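# The Pale Tabletop, Bare and in Use

Light wood has returned to the work table. Estau, a small furniture maker that sells mostly to studios and repair rooms, introduced its Pramell top in September and has delivered 781 of them. Dark stain is no longer offered.

The argument for a pale surface is practical. Small dark parts show up against it, and a dropped screw is found by eye. The argument against it is maintenance. Coffee, graphite and machine oil all mark light wood faster than they mark walnut, and a mark left overnight usually has to be sanded out.

Finish decides most of this. Estau supplies the Pramell either bare or with Rewi, a hard wax oil applied in two thin coats. The oil darkens the wood slightly and resists water for long enough to wipe it up. It does little against solvents. Buyers who use alcohol for cleaning are told to order the top bare and to sand it once a year with 180-grit paper, always along the grain.
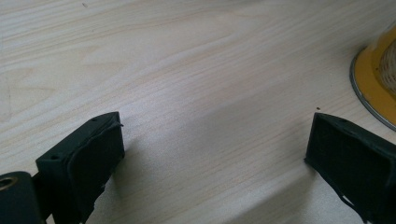
*Clear working space on a pale wooden tabletop.*

Size is the second decision. The narrow version is 51 inches long, enough for one person with a lamp and a parts tray. The long version is 100 inches and needs a center leg, which takes away knee room at the middle seat. Flollum, a repair shop that bought both, keeps the long one against a wall and uses the narrow one for close work.

The shop's rule is that the middle of the table stays clear. Trays and tools go to the back edge, and anything with a rough metal base sits on a felt mat. Dents are treated with a damp cloth and a warm iron, then left to dry overnight before sanding. The method raises shallow dents well. It does nothing for cuts, where the fibers are severed – those are filled or left alone.

Price is the weak point. The narrow top costs $659 without legs, and the oil finish is extra. A plain laminate top of the same length costs far less and needs no care beyond a wet cloth, but it cannot be sanded back once the surface is cut. Estau accepts bare tops for resurfacing. Oiled ones must be stripped by the owner before shipping.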